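Prilus: making scanned PDFs searchable without losing your mind
Project report, second year software module
Győző Szűcs, 22/02/2020

So my project was a small program called Prilus, and what it does is take a scanned PDF (the sort where every page is just a big picture of some paper) and put an invisible layer of text behind it so you can search it. I picked it after a summer job in Praltthorpe, where the local history society had boxes and boxes of old newsletters on a hard drive and the only way to find anything was to open each file and squint.

They let me have 58 newsletters to play with. Most had been typed, a few were handwritten, and one had been scanned upside down all the way through, which I left in as a test.

My first version was pretty dreadful! It read each page from left to right straight across, and the newsletters are laid out in 2 columns, so I got half a sentence about the flower show followed by half a sentence about drains. Fixing that took me most of the first month. I ended up looking for the tall white gap down the middle of the page and cutting there before doing any reading at all. It works well unless there's a headline across the top, and then you have to cut the headline off first – I still get this wrong on a handful of front pages.
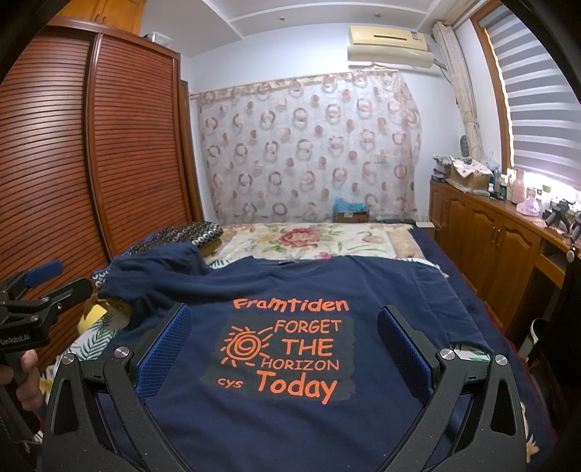

The other big thing was resolution. I'd assumed more dots per inch was always better, so I scaled everything up to 600 and went to make tea. When I came back it was on page three. Paloma Thibodeaux, my supervisor, asked why I was doing that to pages scanned much lower in the first place (fair point, I was only making the blur bigger), and after that I kept each page at whatever size it came in. Much quicker, and the mistakes stayed the same as far as I could tell.

For the word checking I used a list of 2,000 local names and places that I typed up myself over Christmas. It sounds boring and it was, but "Tedesco" stopped coming out as "Tede5co", and he was the society's chairman for years so he's on nearly every page.

I did try to add a proper window with buttons, using a toolkit called Kendutetti that a friend on my course likes. I got as far as an Open button and a progress bar that jumped straight to full and sat there. In the end I took it out and Prilus still runs from the command line, with one option for the input folder and one for the output.

Things I'd still like to sort out: the handwritten newsletters come out as nonsense, the hidden text drifts a bit lower than the real words towards the foot of the page, and file sizes go up more than I'd like. I'm hoping to have the drift fixed by June, when the society wants to try it on the rest of the boxes.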